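Learning to Empty the Bin
At Trudmont, a student club spends its winter on one stubborn problem 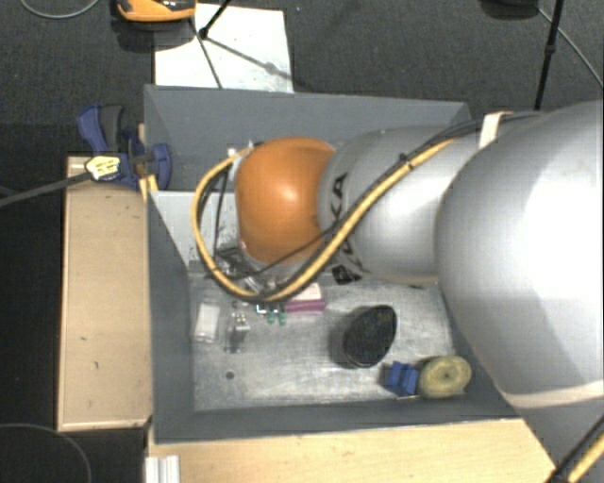
The robotics club at Trudmont College started as a place to build small wheeled cars. Four years ago the members voted to drop the cars and take up bin picking, the job of getting mixed objects out of a container one at a time. Warehouses pay a lot of money to have it done well, and students can work on it without much floor space. The practice bin is gray with sloping walls and a scuffed metal floor, and a blue clamp grips one edge of it. What goes in changes from one session to the next. A typical load has a roll that looks like tape, a small box with a magenta side, something in a clear package and a few pieces small enough to lose in a pocket.

The club is getting ready for the Pindwood Challenge, a regional contest for college teams held in March. Each team gets a bin it has not seen before and 110 seconds to clear as much of it as it can. Dropped items cost points. So does touching the bin wall hard enough to trip the force limit, which is how Trudmont lost its lead last year.

"We were ahead and then we went for an item in the corner," said Seung-woo Cha, a junior who leads the software group. "The arm did what we told it to do. We told it the wrong thing."

Cha's group has spent most of the winter on corners. When an object lies close to a wall, there may be no room for the gripper on that side, and the program has to choose between a tilted approach and leaving the object for later. Last year's program always tried the tilt. The new one ranks every item first and saves the wall cases for the end, when there is less in the way.

The cabling is its own project. A cable that is too tight pulls on the wrist during a turn, and one that is too slack can catch on the bin. Prodromos Zervas, a sophomore, was given the routing job in his first semester and still has it. He keeps a notebook of every change, with the arm position written next to each one.

"Most of what I do is move a tie a little and run it again," he said.

The club logs its practice picks. By the end of January it had 700 for the school year, and 232 of those were wall cases. Members take turns loading the bin, and the person who loads it stays away from the computer during the run.

Money comes from student fees and from Allau, a packaging firm in town that also sends over boxes it no longer needs. New members can join through the end of the month, and no programming experience is required.

Last updated: 2 Feb 2024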